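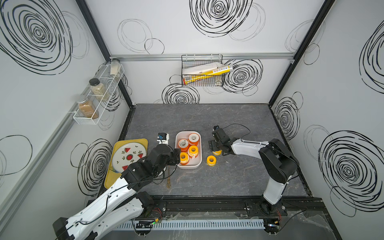 Cavness, the company behind the Clellgate coffee bar, will open a second location in February, a bar and small kitchen modeled on the cider houses of northern Spain. The new place is called Beltrán and will occupy the ground floor of the former Stiltaro print shop, two blocks from the existing coffee bar. Construction is finished and the interior work is in its last stage. The dining room walls will be white with bold black spirals and circles drawn over them, and the pattern will continue down the hallway to the restrooms.

Beltrán will seat guests at long shared tables and at a standing bar along the front windows. Cider will be served in the northern Spanish manner, poured from a height into a wide glass a few mouthfuls at a time. Staff will pour for guests who ask, and guests who want to try it themselves may do so at a tiled corner of the bar that has its own floor drain.

The opening list has 17 ciders by the bottle and two on draft. Most are dry and still, with a sharp finish that may surprise people who know only sweeter American styles. Sweeter bottles will be marked on the menu. The bar will also carry vermouth, a short list of white wines, and nonalcoholic apple juice pressed within the state.

The kitchen will serve a short menu built on cider house standards: salt cod omelet, fried peppers, grilled steak sold by weight, and sheep's milk cheese with walnuts and quince paste. Plates are meant to be shared. A vegetable stew will be available every night, and the kitchen can leave the cod out of the omelet on request. Bread will come from the ovens at Clellgate, which will add an early bake to supply both locations.

Cavness began planning the bar after a series of cider nights at Clellgate last year. Those evenings drew guests who asked for more food and later hours than the coffee bar could offer. Clellgate will keep its current hours and menu, and the cider nights will move to Beltrán for good.

The former Stiltaro space measures 2000 square feet, including the kitchen and storage. Cavness kept the print shop's concrete floor and its large front windows. A type cabinet left in the building has been repaired and will hold flatware and napkins near the entrance. The back room can be reserved for private dinners at a flat fee of $300, with food and drink charged separately.

Beltrán will be open for dinner five nights a week, from 5 p.m. until 11 p.m., with the kitchen closing at 10 p.m. Tables will not be reserved during the first month. After that, half of the seats will be available by reservation and the rest kept for walk-ins.

A preview tasting will be held at Clellgate before the opening, starting at 6 p.m. Admission covers three pours and a plate of cheese. Tickets will be sold at the Clellgate counter only, and the date will be posted there once it is set.

Menus and information on private dinners are available from Cavness at the Clellgate coffee bar during business hours.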